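Play Food and Toy Kitchen Sets: Frequently Asked Questions
Vumcombe Toy Library

These are the questions we get most often at the desk and by email. If yours is missing, write to Darlene Campbell, who answers the mail on weekday mornings.

What do I need to borrow a set?
A library card number and a working email address. Membership is free for families inside the town limits. Everyone else pays a yearly fee at the desk.

How long can I keep it?
Three weeks. You can renew once online unless another family has a hold on it. The cookware sets go quickly in October and again before the school break, so please place holds early.

What is the difference between the plush fruit and the regular play food?
The plush fruit is soft fabric, stuffed and stitched. It is the set we suggest for younger children and for anyone who throws things. The regular play food is firmer and stands up better to pretend chopping and serving. Ask for one or the other when you book, as they are shelved separately.

Which fruits come in the plush set?
The contents vary a little from set to set. The one we get asked about has an orange, a strawberry, a pear, an orange slice and a pineapple with diamond stitching, along with a few others. It goes out with a red and white checked basket. Check the card in the bag for the full list.

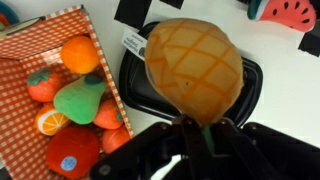
The plush pineapple, with the checked basket and a black tray.

Should I cut the tags off?
Please leave them on. We use the sewn-in tags to match pieces to the right set when things come back mixed.

How do I clean the plush fruit?
Spot clean with a damp cloth and a drop of dish soap, then let it air dry. Do not put it in the dryer. If a piece needs more than that, put it in a separate bag and tell us at return. There is no charge for washing.

Can I borrow the cookware without the food?
Yes. The catalog number for the teal cookware is 2718, and the play food has its own entry. Many families take both.

What is in the teal cookware?
A kettle, a cooking pot with a lid, and a frying pan. The black pot is listed under the same number but is checked out as an extra, so ask for it if you want it.
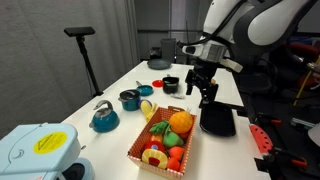

Teal kettle, pot and frying pan on the table with the fruit basket.

Can the pots go on a real stove?
No. Keep every piece away from stoves, ovens and microwaves, including the ones that look like metal.

Something is missing. What happens now?
Tell us which piece when you return the set. Lids are the usual problem – look under the couch first. We hold a box of almost 700 spare pieces and can often replace a lost one at no cost. If we can't, the replacement fee is printed on the card.

Do you take donations of play food?
Yes, if it is clean and has no loose seams or cracked edges. Leave it at the desk with your name. Piret Tamošiūnaitė sorts donations once a month, so it may be a while before you see it on the shelf.

Where do I return a set?
At the desk, during open hours. Please do not use the book drop. The baskets get crushed.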